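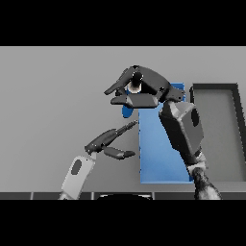
June, 7:40 am

Back at the Ridach lot with the second charge post. Laurier Charbonneau had already isolated the feeder pillar when I got there, so we went straight to the fault from last week.

Recap for anyone picking this up: post B kept dropping sessions after a few minutes. Post A, same model, same firmware, fed from the same pillar, has been fine. The Jurneo back office logged every drop as "vehicle ended session", and I don't believe it. Three different cars did it, one of them ours.

Insulation resistance on the run to B: good on all cores. Loop impedance at B a bit higher than at A but within limits, and B is the longer run. Cable length from pillar to B is 55 m by the drawing. Did not re-measure.

Opened B. Torqued all supply terminals. Neutral took a quarter turn before the wrench clicked, the others nothing. Logged it, but I doubt it explains the drops. No discoloration on the insulation.

Next the control pilot. With the test adapter in state C the signal looked clean for the first few minutes, then the low side started wandering. Swapped the tethered cable for the spare and left everything else alone. Same wander. So the cable is not it. Put the original cable back on.

Laurier suggested the pilot board ground. There is a short green lead from the board to the back plate and it sits under a painted washer. Meter showed continuity, then lost it when I pushed the lead sideways. Scraped the paint, fitted a star washer, tightened. Held steady under the same push.

10:15 am

Test charge on B with the van at 6 kW. Ran for an hour with no drop. Second run started straight after, also an hour, also clean. Total of 2 sessions, which is not enough to call it fixed. Want a full night before we sign anything.

Checked the same washer on A while the pillar was off. Bare metal under it, so A was put together differently or somebody got to it before us. Worth asking the Osuvano people how many of this batch went out. They supplied the posts for the Manzano lot too, and those go live next month.

Load management: still not set up right. Pillar limit is entered as 156 A in the controller, and the drawing agrees, but B does not back off when A starts. A backs off when B starts. Looks like B is not reading the group setting at all. Tried removing it from the group and adding it again from the laptop. It shows up in the list and then ignores the limit. Left B capped locally at its low setting until that is sorted. Please don't lift the cap remotely.

Signage: the bay markings are in the wrong place for B. The tether won't reach a car with the port at the front left if it is parked nose out. Laurier will talk to the paint crew.

To do:
- overnight session on B, van stays on site
- send the pilot trace to Jurneo and ask what their code really means by "vehicle ended session"
- check the ground washers at Manzano before energizing
- new desiccant pack for B, the old one is spent
- return the borrowed torque wrench

Pillar locked at 11:30, key back on the hook in the van.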